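Been reading the small print on career coaching packages again. Thread, and it's a grumpy one.

A firm called Pometti wrote to me in May offering a "full career relaunch". Their headline claim is that 70 per cent of clients find a new job. I wrote back and asked: within how long? Doing what? On more pay or less? I got a brochure.

Think about that 70 for a second. People who pay for a coach are mostly already looking. Plenty of them would have moved anyway. Unless you know how many similar people found work without paying, the number tells you nothing about the coaching.

And who gets counted? In the Pometti terms a "client" is someone who completed all the modules. If you give up halfway you vanish from the sums. Handy.

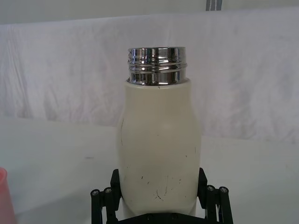
Dela Agbeko replied that I'm being unfair, that her coach at Olmedo got her to apply for a job she'd have talked herself out of, and that you can't put that in a percentage.

Fair enough, Dela, and I'm glad. I believe you. But then sell it as that! "Someone sensible will talk to you for an hour and push you a bit" is a decent thing to pay for. It just doesn't carry the price of a "proven system".

On price. Golley charge by the session and tell you the cost up front, so credit where due. Arkach won't give you a figure until you've done a 60 minute "discovery call". I did the call. I'd say 23 minutes of it was about me. The rest was a pitch, with a discount that ran out at midnight.

Rui Barros has asked about the CV rewrite service. I've seen 2 of theirs, from people in quite different trades, and the opening paragraph was the same in both apart from the job title. "Results-driven" each time. A friend with a red pen would do better, and might buy you lunch.
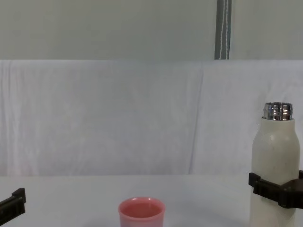
The guarantee is my favourite bit. "A new role or your money back", then you find you must have sent every application they told you to, kept a log of each one, and turned down no offer at all, including a bad one. I read those terms twice looking for the promise and came away with as much as there is in that pink cup. If anyone has had a refund out of a career firm, I'd love to see the email.

What I'd ask before paying a penny: how many people started, how many dropped out, what the rest are doing a year later, and can I speak to one you didn't pick for me.

Arkach have now followed me, by the way. Hello, Arkach — still waiting on those dropout numbers.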